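Bench notebook, scoops and bins
1st February

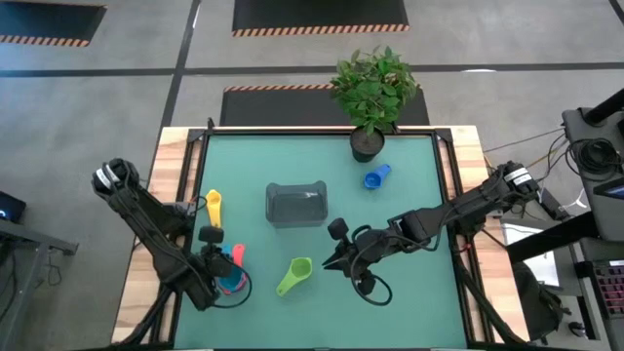 Started on the dry goods corner today, which I've been putting off since December. The flours, the salt, the soda and the starches have all been measured with whatever scoop was nearest, and then we wonder why two batches of the same crackers come out like cousins. Marcelle Collet and I agreed that every powder gets its own scoop and its own bin, and the color of the scoop tells you what goes in it. I took the dark gray bin, the translucent one with the raised corners, and put it near the middle of the green mat while it was still empty, with the yellow measuring scoop over to the left of it. Yellow is for starch from now on. There's a green one too, and green is for the rye. If you find yellow in the rye, please don't tell me, just wash it.

The mat is a keeper, by the way. Powder on bare planks gets down into the gaps and you're brushing it out for a week. On the mat I can see every spill and wipe it in one go. I'd like the same stuff on the packing bench if Sylvain will sign for it.

Now the weighing. I did level scoops of the starch first, struck off with the back of a knife, five in a row onto the small scale. Highest was 110 grams and lowest was 99, which annoyed me more than it should have. I was being careful! So I went back and thought about what my hands were doing. On the heavy one I had pushed the scoop down into the bag and sort of leaned on it, and on the light one I'd fluffed the starch up first with a fork. Same scoop, same bag, same person, and eleven grams apart. No wonder the Bama crackers were tough before the holidays.

Tried again, fluffing first every time and letting the scoop fill without pressing. Much closer together. I didn't write those down one by one (sorry, Marcelle, I know) but I will do a proper set next time and put them on the sheet taped inside the cupboard door.

House method until somebody argues me out of it:

Fluff the powder with a fork.
Dip the scoop in sideways and let it fill.
Strike it level with a straight edge, no tapping on the bench.
Anything over 2000 grams goes straight on the big scale, forget the scoop.

The tapping thing is for Sylvain Langlois. He taps. He learned it at Moulin and he says it settles the flour, and yes, it does, that's what's wrong with it. We had a friendly fight over this at lunch and I think I won, but he was eating at the time and couldn't answer properly.

Labels: the paper ones from Geltora peel as soon as the bins go through a hot wash. I'm going to try writing on the bin itself with a grease pencil, low down on the short side, and see if it lasts. It's easy to rub off if we change our minds. What I don't want is labels on lids, because lids wander. Last fall we had a lid that said salt on a bin of sugar and I still think about that brine.

Another thing to sort out is where scoops live. I've gone back and forth. Leaving the scoop in the bin is handy but the handle ends up buried, and then people go in with their fingers. A hook above each bin is cleaner, but we don't have the wall for it unless the Bimthorpe calendar and the old drying rack both come down. My vote is to lose the rack – it has held one dish towel and a whisk for as long as I've worked here.

To do:

Second set of starch weights, fluffed, written down this time.
Same for rye with the green scoop.
Ask Marcelle if she still has the straight edge from the soap days, the knife is a bit short for wide bins.
Grease pencil test, hot wash.
Find out who has the lid for the square bin.

Marcelle read this over and wants it noted that she was against color coding at first, on account of the yellow and the green looking alike to her under the evening lights. Fair point. I'll scratch an S on the handle of the starch one and an R on the other. She also wants the hooks, so that's two of us.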